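How to clear out and re-pack a loft storage area
Home & Storage – Feb 26, 2024

Most lofts fill up the same way. Things go up the ladder in a hurry and come down only when somebody needs the Christmas lights. This guide covers a standard boarded loft in a semi or terraced house. Allow a weekend for it. I did ours in Lomthorpe in February, when it is cool enough up there to work in a jumper.

What you need

A sturdy loft ladder, properly fixed
A head torch as well as the loft light
Dust mask and gloves
Lidded storage boxes, all from one range
Strong labels and a thick marker pen
A notebook
Rubble sacks for rubbish

On boxes: buy the same make and size throughout, or they won't stack. I used the Flilau 50-litre, with clip lids. The Likevetti ones are cheaper and the plastic is thinner, which is fine for duvets and poor for books.

Step 1. Check the floor before you load it

Lift a corner of the boarding and look at the joists. In many houses the loft joists were put in to hold up the ceiling below and a bit of insulation, and not much else. If you plan to store books, tools or paper, keep them close to the walls that carry on down through the house, and spread them out. If you see sagging, cracks in the ceiling below, or boards resting straight on squashed insulation, stop and get a builder to look.

Never step between joists where there is no boarding. Plasterboard will not hold you.

Step 2. Bring everything down

It is tempting to sort things where they sit. Don't. You will end up shuffling boxes from one side to the other. Clear a bedroom or the landing and bring the lot down, with one person at the hatch and one at the foot of the ladder. Pass boxes between you – climbing down with both arms full is how people get hurt.

Sweep or vacuum the boards while they are bare. Look for droppings, damp patches on the timber and daylight where there shouldn't be any. A little light at the eaves is usually just the ventilation gap, and it must be left open.

Step 3. Sort into piles

I use four: keep in the loft, keep in the house, give away, throw away. Old paint, batteries and gas canisters go to the tip in their own bag. They should not be in a loft at all.

Some things do badly up there whatever you pack them in. A loft can freeze in winter and bake in summer. Photographs, candles, vinyl records, leather and anything with a battery left in it are better kept in a cupboard indoors.

Step 4. Pack the boxes

Put heavy items at the bottom and stop filling when you can still lift the box comfortably with bent knees. Books should only ever half fill a large box. Top it up with something light, such as cushions or soft toys.

Wrap china in paper, then stand plates on edge. Wash and fully dry any clothes or bedding before they go in, and leave out the mothballs if you have children who will be wearing the things later.

Step 5. Number and list

Write a number on two sides of each box and on the lid. In the notebook, give each number its own line and list what is inside. "Misc" is not allowed. My list ran to 137 lines by the end, as I put individual tools on it, and it has saved me a good many trips up the ladder.

Keep the notebook downstairs, in a kitchen drawer or with the house papers.

Step 6. Put it back

Work from the far end towards the hatch. Things you want once a year go nearest, things you are keeping for good go furthest. Leave a clear path to the water tank, the light switch and any pipework, and go no more than 2 boxes high near the eaves.

Small loose bits are the last job. Odd toys, plugs and spare fittings can sit together in one open tub by the hatch until you find out what they belong to. Go through the tub at the end of the year and throw out whatever is still unclaimed.

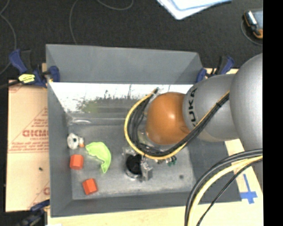 Once the tub is dealt with, check the hatch. The lid should be insulated on top and close on to a draught strip all the way round. If the strip has gone flat, peel it off, wipe the frame with white spirit, let it dry and fit a new one. Lungu foam strip comes in a long roll and one roll did our hatch with some left over for the back door.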